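Estville Cutlery Basket: notes on the data

README, last revised March 4, 2022

What this is

A record of one household task, done over and over: taking a heap of small eating things off a table and standing them up in a utensil basket. Chopsticks, mostly. Spoons where the chopsticks let us have them. The collection runs to 798 sortings, each written up as one row in sortings.csv, with longer remarks in the notes folder for anyone with an evening to lose.

It began as an argument between Tsegereda Teshome and Bontu Yilma over whether a basket should be filled by kind or by owner. The argument has not been settled. The data has at least made it longer.

Contents of the folder

- sortings.csv: one row per sorting
- pieces.csv: one row per chopstick, spoon or wrapped set, with an inventory code
- notes/: plain text, one file per session, spelling left as found
- rules.txt: the house rules, version 9 (versions 1 to 8 were withdrawn after meals)

Columns in sortings.csv

sorting_id: A number. It goes up.

layout: How the pieces lay at the start. Values are "bundled", "fanned", "crossed" and "mixed". "Crossed" means that at least one pair had been separated by members of another pair, a state chopsticks reach unaided if left alone for an hour.

order: Inventory codes in the order they went into the basket, separated by semicolons.

end_up: Which end of a chopstick went in first. "T" for tip, "H" for handle. Tsegereda holds that tips go up so they can dry. Bontu holds that tips go down so that you don't put your fingers on the part that goes in somebody's mouth. Both positions are represented in the data, sometimes within a single sorting.

pairs_kept: Yes or no. See below.

abandoned: Yes if the sorter gave up. There are 38 of these and we would ask you to leave them in.

The pieces

Plain wooden chopsticks make up the bulk of it, and one wooden chopstick is much like the next, so we treat any two of the same length as a pair. The black ones with the gold band are a different matter. They are meant to match, people notice when they don't, and a black chopstick that goes in alone will be found three weeks later under the spoons. Slim utensils that live in a clear plastic sleeve are recorded as a single piece and go in sleeve and all. Taking them out was tried in rules version 4.

The basket is pink plastic, with holes in a pattern up the sides. It was bought as a Jeltotell drainer and the label has long since gone. The holes matter more than you would think, as thin tips find their way into them and then refuse to leave. Where this happened the notes say "stuck", with varying degrees of temper.

All sortings were done on a cloth. The cherry one is the cloth of record; a bare table was used for the first few attempts, and the chopsticks rolled off it with such enthusiasm that those attempts were thrown out.

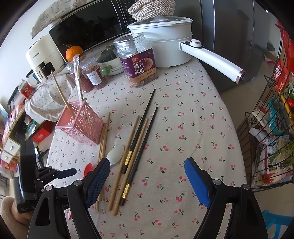 Gebremedhin Ambaye wrote back after reading the draft that we had made far too much of pairs, and that in his house all the chopsticks go in the basket in one fistful and whoever lays the table can worry about it. He also wanted to know why spoons had no column of their own.

We have taken the first point under advisement. On the second, spoons do get a mention in pieces.csv, where they are listed by colour and bowl shape, and they can be picked out of the order column by the letter S. A spoon goes in handle down. This was the only rule to pass all nine versions without a raised voice.

How pairs are judged

A pair counts as kept if both members went into the basket one straight after the other, or together. Lying next to each other on the cloth does not count. Feven Zeleke checked 173 of the rows against the notes and changed the pairs_kept value in a fair number of them, nearly always from yes to no. We have kept her corrections and dropped the originals, which flattered us.

Known problems

Two sorters, two philosophies, one basket. Rows are not marked with the sorter's name, at the request of both sorters. You can usually tell from end_up.

The layouts were arranged by hand and lean towards the tidy. Real tables after a real dinner are worse, and have rice on them.

One code, W11, was used for two different wooden chopsticks until May. Sohail Mohmand believes he can tell them apart. Please write to him and not to us.

Nothing here covers forks. There was a fork. It was felt to be off the subject.

Suggested uses

Looking at the order in which people clear mixed piles; checking whether bundles get left until last (they do, in our rows, apart from when they go first); settling disputes at home, at your own risk. We would be wary of drawing anything from it about knives.

Terms

Free to use and pass on, with a line saying where you got it. If you find out what happened to the second red spoon, the one listed as R2 with no entries after the Rallberg session, please do get in touch.

Contact: Feven Zeleke, Estville Cutlery Basket | © 2022 Estville Cutlery Basket | Back to top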